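Household Textiles, Part 2
Handout for session 3: Sheets and bed linen
Tutor: Glykeria Gkikas, Clarkasach Adult Learning
Revised 7/29/18

Please read this before the session and bring one flat sheet from home. It can be old or mended. We will be looking at the weave and the hems.

1. Fibre

Most sheets sold now are cotton, polyester or a mix of the two. Linen is made from flax and costs more. Cotton takes up moisture well and can be washed hot. Polyester dries quickly and creases less, but many people find it clammy in summer. A mix falls somewhere between, and it tends to pill where the feet rub.

The length of the cotton fibre matters more than the country printed on the packet. Long fibres spin into a smooth, strong yarn. Short fibres leave loose ends at the surface, and these work into small balls with wear.

2. Weave

Plain weave goes one over, one under. It gives a crisp, matt cloth, usually sold as percale when the yarn is fine and closely set. Sateen passes the yarn over several threads before going under one. It feels softer and has a slight shine, but the longer floats snag more easily. Twill has a diagonal line and is less common in sheets.

Plain weave creases readily. Some of this comes out when the sheet is pulled tight on the bed, and the rest needs an iron or has to be lived with.
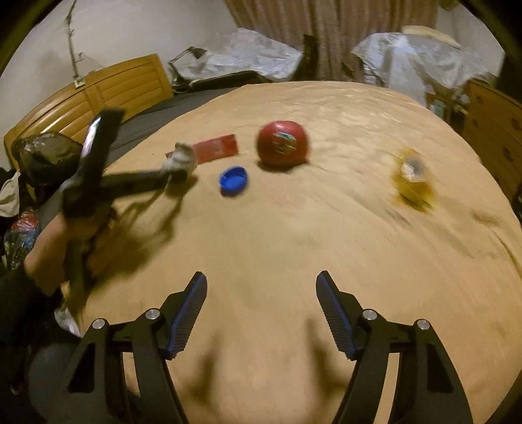

Fig. 1. Tan bedsheet with slight wrinkling.

3. Thread count

Thread count is the number of threads in one square inch, counting both directions. A figure of 100 is coarse for a sheet. A good percale can be had well below 300, and above that figure the number tells you less and less. Some makers count each ply of a twisted yarn as a separate thread, which can double the figure without changing the cloth. Compare counts only between sheets of the same weave and the same fibre.

In the Flultesley samples (folder on the side table) the sheet with the highest count is also the one that wore through first. Look at the yarn under the glass before deciding why.

4. Hems and size

A flat sheet normally has a deep hem at the head and a narrow one at the foot. The sides may be selvedge or a narrow hem. Check which way the long threads run – a sheet cut across the cloth will often shrink more in width than you expect.

Measure the mattress depth before you buy or cut. For a tucked sheet, add the depth twice and then allow 8 inches on each side for the tuck. Add a little more for untreated cotton, which will shrink in the first few washes.

5. Colour

Pale dyed sheets fade evenly and show it less than dark ones. Wash a new coloured sheet by itself the first time. Pillowcases are washed more often than sheets, so a matching set drifts apart after a year or so. Rotating two sets helps.

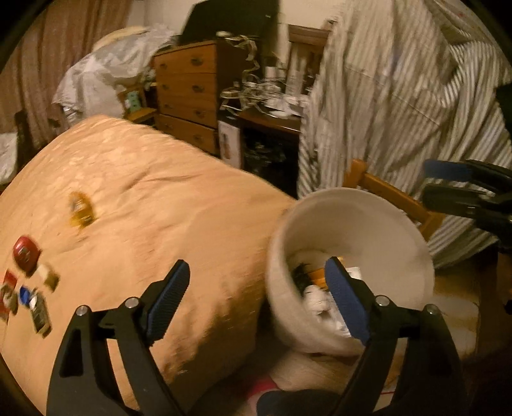 Fig. 2. Peach-orange sheet with small wrinkles and soft creases.

6. Washing and drying

Shake sheets out before they go on the line or in the dryer. Do not overfill the machine. Fabric softener coats the fibre and makes cotton less absorbent, so use it sparingly or leave it out. Take cotton down while it is still slightly damp if you mean to iron it.

Reading: Nanayakkara, chapters 3 and 8. Fendetti is useful on finishes but dated on polyester.

For next time: write half a page on the sheet you brought, covering fibre, weave, hems and signs of wear. The mending session has been moved to November.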